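退货单

Milan Claeys 要退一张桌子，理由那一栏他写的是“太干净”。
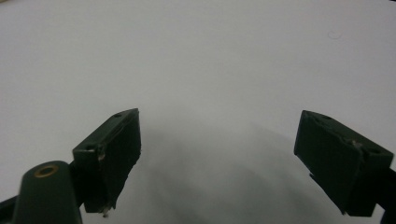 我在 Fivel 家具行的售后部干了多年，见过的退货理由够编一本小册子：颜色和网上不一样，狗不喜欢，太太不喜欢，太太走了所以桌子也不必留。多数理由后面都藏着另一个理由，通常跟钱有关。“太干净”我是头一回见，所以我先假定他在骗人。

单子上的内容如下：Maes 系列餐桌，浅灰白，哑光面，售价800欧元，签收日期2026年6月24日，送货地址 Trenance 公寓223室。退货申请是八月里交的，早过了无理由退货的期限。过了期限还想退，就得说桌子有毛病，说桌子有毛病，就得有人去看。主管把单子推给我，说你去吧，你谁都不信。

她以为这是夸我。

去之前我给他打了个电话。

“您说太干净，是指什么？”

“就是太干净。”

“表面有划痕吗？”

“没有。”

“起泡？开裂？变色？”

“都没有。问题就在这儿。”

我问他是不是觉得桌子跟展厅里那张不一样。他说一样，完全一样，他用了快两个月，还是跟展厅里那张完全一样。我把这句话记下来，在旁边画了个问号。顾客抱怨商品和刚买时一样，我不知道该归进哪一类。系统里有个下拉菜单，最后一项是“其他”，我选了“其他”。

Trenance 公寓在河那边，走廊铺着吸音的地毯，电梯里贴着一张禁止在楼道晾衣服的通知，底下有人用圆珠笔写了“那晾哪儿”。223室的门开得很快，好像他一直站在门后面。Claeys 先生六十来岁，个子高，衬衫扣子扣到最上面一颗。我看人先看手，这是职业病，手上有胶水、油漆、砂纸粉末的人，多半自己动过家具。他的手很普通。

他没给我倒咖啡，直接领我到桌子跟前。

我得承认，面子确实平整。Maes 这个系列用的是一种叫 Zovwood 的板材，说明书上吹得天花乱坠，我从来不念给顾客听。我弯下腰，贴着桌面往窗户那边看，找反光里的毛病。一般的桌子用上一个星期，斜着光一照就什么都藏不住，杯底的圈，袖扣蹭的道子，小孩拿叉子敲的坑。这张没有。

“您平时在上面吃饭？”我问。

“一天三顿。”

“用餐垫？”

“不用。”

“桌布？”

“您看见桌布了吗？”

我没看见。但桌布这种东西可以收起来，我来之前打过电话，他有的是时间收。我说：“您不介意我看看抽屉吧。”他替我拉开了，里头是刀叉、一卷绳子和几节电池。没有餐垫。我想，那就在别的柜子里。

我到现在也不觉得这样想有什么不对。一个人花800欧元买了张桌子，用了快两个月，一点印子没有，最省事的解释是他没用。没用，又想退，说明他缺钱，或者看上了别的桌子。我见过一位女士，用保鲜膜把整套沙发包了二十天，然后来退，说坐着出汗。

“Claeys 先生，”我说，“您究竟对哪里不满意？”

他拉开椅子坐下，把两只前臂平放到桌面上，过了一会儿又抬起来，让我看他胳膊底下那块地方。

“什么都没有，”他说，“您看见了吧。”

“按理说就不该有什么。”

“我以前那张有。”

以前那张桌子的事，他讲了很久。我打断过几次，没打断成。那是他父母的桌子，松木的，桌面软得指甲都能掐出印来。他在上面学的写字，下笔重，字母一个个透过纸印进木头里，他母亲后来能指着某个地方说，这是你二年级的 k，反着写的。靠窗那头有个熨斗烫出来的船形印子，是他父亲有一回自告奋勇。桌角被锯过，因为搬家时进不了门，锯完了发现门是可以卸的。他结婚以后桌子归了他，他太太嫌它难看，嫌了三十年，每天在上面择菜、记账、给她姐姐写信。信也印在上面。他说侧着看能认出几个词。

“什么词？”我问。我想知道他会不会现编。

“‘还是’，”他说，“还有‘牙医’。”

现编的人一般会编得好听一点。我在心里给他加了一分，又觉得一个老练的骗子也会想到这一层，把这一分扣掉了。

“那张桌子呢？”

“我女儿给处理了。”他说，“她是好意。我住院那阵子，她过来收拾，说木头里生了虫。回来的时候桌子没了，她已经在你们那儿订了这张。她付的钱。”

“真有虫吗？”

“她说有。”

我注意到他也不怎么信。我们两个在这一点上倒是一致。

他继续说。新桌子送来的第一天，他在上面写了一封信，给太太的姐姐，告诉她太太不在了的事。那位姐姐早就知道了，葬礼她来过，可他觉得应该有一封信。他用圆珠笔写，一张薄纸，直接垫在桌上，写得很用力。写完把纸拿开，桌面上什么也没有。他又换了一支更尖的笔，把同一封信抄了一遍，还是没有。那天晚上他故意没擦桌子，留着面包屑、一圈茶渍和一点芥末。早上起来一擦，全掉了。

“好桌子都这样。”我说。

“我知道是好桌子，我没说它不好。”

“您在单子上说它有问题。”

“单子上只给了我一行。”

这话说得有道理，那一栏确实只有一行，我反映过，没人理。

我决定做测试。售后部的包里有一套东西：一支铅笔硬度计，其实就是夹着铅笔的小铁架，一把塑料刮刀，一小瓶酒精，几块白布，一个带刻度的放大镜。公司要求在不显眼的地方测，我在靠墙那头铺开。我先用软铅笔划，一擦就没了。换硬的，也没了。我再换最硬的那支，按着铁架推过去，听见了刮擦的声音，擦掉碎屑，凑上放大镜看。

什么都没有。

我当时的第一个念头是铅笔过期了。我不知道铅笔会不会过期。我从包底翻出一枚回形针，掰直，这就不在公司规定之内了，我看了 Claeys 先生一眼，他做了个请便的手势。我划了一道，用的力气比我在报告里写的大。

有一道线。很细，比桌面颜色稍暗，大概一截指甲那么长。

“您看，”我说，“能划出来。正常的板材。”

“等一等。”他说。

“等什么？”

“我去烧水。”

于是这时候才有了咖啡。他烧水的工夫，我一直站在桌子边上，眼睛没离开那道线。我不是会上这种当的人。有些漆面有一点弹性，浅痕会慢慢回缩，阳光底下晒一晒就看不出来，供应商拿这个在展会上变戏法，我见过他们变，也知道他们用的是指甲，从来不用回形针。我心里把这套解释准备好了。厨房里他在找杯子，找了半天，一个独居的人找杯子要找半天，我把这也记在他的账上：他在拖时间。

他端着两杯咖啡出来，没有垫子，直接放到桌上，其中一杯洒出来一点。我低头去找那道线，找不到了。

“您刚才动过吗？”我问。话一出口我就知道问得蠢，他在厨房，动过的话也只能是我。

“我每天划一道，”他说，“用钥匙。在您左手那个位置。今天早上的也没了。”

“钥匙给我看看。”

他掏出来给我。门钥匙，齿口上没有特别的磨损，也没有白色粉末。我又弯下腰去看左手那个位置，用放大镜看，用手指肚摸，再闭着眼睛摸，摸到的全是平的。这仍然不说明什么。一个人说他每天用钥匙划桌子，桌上没有痕迹，最省事的解释还是他没划。至于我自己那道，也许我划得比自己以为的轻，也许那是回形针留下的一点金属色，咖啡的热气一熏，我袖子一带，就掉了。我的袖子确实有可能带过。

我把这几条都写进了报告，写的时候觉得每一条都站得住。

咖啡不太好喝。我们隔着桌子坐着，他问我干这行之前做什么，我说在仓库点货。他问点货要不要信人。我说不要，点货就是点货，箱子上写22，你就打开数到22。他点点头，说他以前在学校教地理，学生交上来的地图他也不信，河总是画得太直。

“我不是要钱。”他后来说。

每个要钱的人都说过这句话。

“钱退给我女儿，您怎么退都行，扣掉一半也行。我就想换一张差一点的。您那儿总有差一点的。”

我说 Fivel 没有差一点的，只有便宜一点的。说完觉得自己像在念广告。他笑了一下，没出声。

“那便宜一点的，多久能用坏？”

我认真想了想。最便宜的那款贴面薄，我们内部都不愿意卖，一年下来接缝处准会翘。桌面上放个热锅，当场一个白圈，擦不掉，神仙也擦不掉。顾客骂得最多的就是它。我把这些话说给他听，等于在砸自己公司的招牌，可是他听得身子都往前倾了。

“热锅，当场就有？”

“当场就有。”

“写字呢？”

“垫一张纸，用圆珠笔，使点劲。能看出来。”

“多少钱？”

“392。”

他起身去拿笔，把这个数字写在一张超市小票背面。小票垫在桌上，他写得很慢，末尾那个2还描了一遍。写完了，他把小票挪开，我们两个都低下头去看。我不知道我为什么也低头。

我从他那儿出来时天还很亮。电梯不来，我走楼梯，走到一半又折回去，按了门铃。我说我忘了拍底面，报告要求拍底面。这倒是真的，我确实忘了。他让我进去，我仰面躺到地板上，钻到桌子底下，用手机照着。

底面是没处理过的毛板，颜色深一些，上面有厂里的批号，有一张检验标签，还有运输时蹭的几道黑印。它们都好好地在那儿。靠近桌腿的地方，用圆珠笔写着一行字，字很小，是往上举着手写的，笔油不顺，断断续续。我认出了“还是”。后面的我没有再看，那是人家的信。

“找到什么了吗？”他在上头问。

“批号。”我说。

我从桌子底下出来，拍了拍裤子。他站在那儿，一只手搭在桌沿上，看样子知道我看见了，也看样子不打算提。我本来可以指出来：底面有人为书写，按条款属于使用痕迹，不予退货。条款的第几条我都背得出。而且这样一来也能证明，这桌子是留得住印子的，看你往哪儿写罢了，他的投诉从根上就不成立。

我问他那行字之外，还写不写别的。

“躺下去容易，”他说，“起来费劲。我膝盖不行。”

回到公司，主管问怎么样。我说桌面测试无异常。她问那就是驳回。我说先别驳，测试用的铅笔可能过期了，我想换一套再去一趟。她看着我，说铅笔会过期吗。我说不清楚，得查。

我查了，没查出结果。供应商那边回了一封邮件，说 Zovwood 的表面不具备自行修复功能，如有顾客这样声称，请索取照片。照片我有，划之前的和划之后的，只是划之后的那张我拍晚了，咖啡已经端上来了，两张看着是一样的。拿这个给谁看，谁都会说我没划。换了我，我也这么说。

那枚回形针还在我包里，掰直的，尖上有一点发白。我拿放大镜看过两回。也可能是包里别的东西蹭上去的。

换货单我填的是贴面那款，差价退回付款人。理由一栏照旧只有一行，我写了“尺寸不合”。旧桌子要由我们拉回来，仓库的人问放哪儿，是折价卖还是报废。我说先放着，靠门口那块空地，我吃午饭用。

搬来的那天，我把它翻过来检查过一次。批号在，标签在，黑印也在。圆珠笔那行字的地方，木板颜色浅一点，像是有人用细砂纸打过，又像是本来就浅。我打电话去问 Claeys 先生有没有擦过底面，他说他膝盖不行。然后他告诉我，新桌子上已经有一个白圈了，是汤锅，他请我有空过去看看。

我说我看照片就行。他说照片上看不清楚，得斜着看。

我约了星期几没有定，先把放大镜装进了包里。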